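4.2 Where the cloth goes down

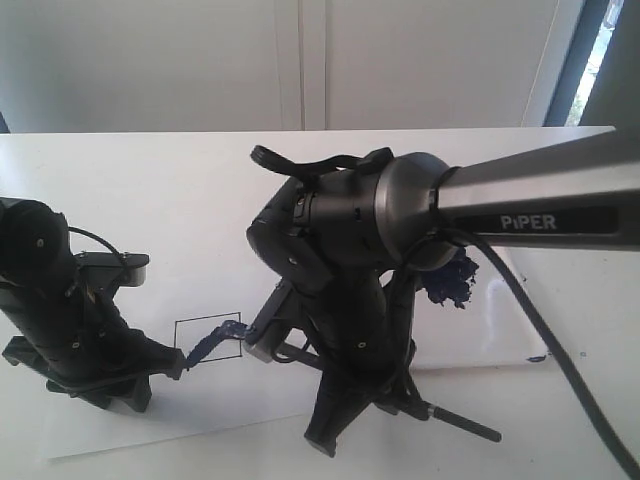

I should say up front that I came to this section as a person who folds a lot of napkins, and my bias is going to show. When Kiprono Wanyama and I sat down to plan the placement part of the study, we argued for most of an afternoon over what counts as "on the mark." He wanted corners. I wanted edges (anybody who has tried to lay a limp bit of fabric on a line knows the corners wander off on their own!), and in the end we scored both and kept the edge score as our main one.

The target is as plain as we could make it: a small rectangle, drawn by hand in thin dark ink on a sheet of white paper, with the paper lying on a white table. Figure 3 shows dark blue cloth stretched in a narrow strip across the left side of the rectangle. We did try printed outlines early on, at the Flendport site, and I never liked them. A hand-drawn line has a little wobble in it, and so does every hem I've ever sewn, so the two seemed like a fair match.

Color mattered more than I expected. Dark blue on white paper is easy to score, even for a tired rater at the end of a long day, and the two raters disagreed on only 60 of the 3,188 placements in the full set. With the pale cloths from the Annamalai batch we gave up after 382 tries and left them out of Table 2 completely. I still have a box of them under my desk.

The other thing I'd flag is tension. A strip that's pulled tight gives you a nice clean edge to read against the ink, and then you let go and it relaxes, and the edge you scored isn't the edge you've got. So we scored each placement twice, once under tension and once after release, and the gap between those two numbers is what we call slack (see 4.3). For the first 200 placements we only have the released score, and those are marked with a dagger.

Fig. 3. Dark blue cloth stretched over the left side of the drawn rectangle.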